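Textile Studies > Student Work > Project Reports

Filed under: Hand Embroidery, Surface Stitch, Second Year

Ground Fabric and Thread Tension in Counted and Freehand Embroidery: Project Report
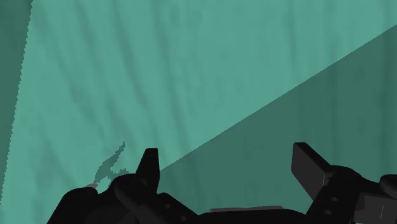

1. Background to the project

This report sets out the work carried out for the second-year practical module in hand embroidery. The module requires each student to choose one technical problem, to stitch a set of samples which explore it, and to complete a finished piece in which the findings are applied. The problem selected was puckering, meaning the drawing up of the ground fabric around areas of dense stitching.

Puckering had affected two pieces submitted in the first year. In both cases the fabric had looked flat while held in the hoop, and the fault appeared only after the work had been released and pressed. The assessment comments recommended further study of tension before any larger work was attempted.

2. Aims

The first aim was to compare the behaviour of three ground fabrics under the same stitches. The second was to establish whether a hoop or a slate frame gave the flatter result. A further aim, added after the interim review, was to test whether a backing of fine cotton lawn would reduce the fault on the lightest of the three fabrics.

3. Materials

The grounds were a medium-weight linen sold as Folero, a closely woven cotton named Minance, and a light cotton and silk mix from the Skodumton mill shop. All three were washed at 40 degrees and pressed on the wrong side before cutting. The linen shrank more along the warp than along the weft, and the first set of pieces had to be recut.

Stranded cotton from the Sial range was used throughout. Two strands were used for the filling stitches and one for outlines. The thread was cut to short working lengths, as the longer lengths used in the first two samples had become worn towards the end and could not be compared fairly with the rest.

4. Method

Each sample carried the same four areas of work: a leaf in satin stitch, a stem in split stitch, a small flower head in long and short stitch, and a square of counted cross stitch. The leaf was 40 mm long in every case. The design was transferred by pricking and pouncing on the linen and with a water-soluble pen on the other two fabrics.

The cross stitch presented a difficulty on the Minance cotton, where the weave is too fine to be counted by eye. Waste canvas was tacked over the area and the threads withdrawn after stitching. It is accepted that this makes the square on that fabric slightly different from the others, as the needle had to pass through the canvas as well as the ground.

Samples were worked first in a bound wooden hoop and then repeated in a slate frame. The hoop was removed at the end of every session. The frame was left dressed, and its lacing was tightened before work began again. Finished samples were damp-stretched on a padded board, left to dry fully and then judged by eye under a side light. A straight edge was laid across each leaf to find any lift in the fabric beside it.

5. Results

The linen gave the most even results. Slight puckering was found beside the satin stitch leaf when it was worked in the hoop, and it came out almost completely in the damp-stretching. The framed linen sample was flat on release.

The Minance cotton held the outlines well but showed a clear ridge along both sides of the leaf. Stretching reduced this without removing it. The framed version was better, although a small pull remained at the leaf tip, where the stitches are shortest and lie closest together.

The Skodumton mix was the least satisfactory ground. Unbacked, it drew in under every filling stitch, and the flower head formed a shallow cup. With the cotton lawn tacked behind it and both layers mounted together in the frame, the flower head lay flat and the stem kept its curve. The backing made the fabric noticeably heavier to handle, and a sharper needle was needed.

The split stitch stem caused no trouble on any of the grounds except the unbacked mix.

6. The finished piece

The final work is a linen panel of a hedgerow border with leaves, seed heads and a single wren. It was worked in the slate frame over a period of 7 weeks, beginning in May, and took 70 hours of stitching. The satin stitch leaves were padded with a line of split stitch just inside the outline, which allowed the top stitches to be laid with less pull.

The wren was unpicked once. The direction of the long and short stitch across the breast had been planned from a drawing and did not follow the turn of the body when stitched. New guide lines were marked in running stitch and removed as the filling progressed.

7. Difficulties and further work

The side light test depends on the judgement of the person looking, and a second opinion was not sought for every sample. Thread tension was also likely to have improved with practice, so the framed samples, which were all worked second, may have gained some advantage over those worked in the hoop. A repeat of the project should alternate the two.

Further samples in crewel wool on the same linen are planned for the autumn term. The stitched samples and this report, which is within the limit of 2,000 words, were submitted on 28 June 2019. The panel has been kept back for lacing over acid-free board and will be handed in separately.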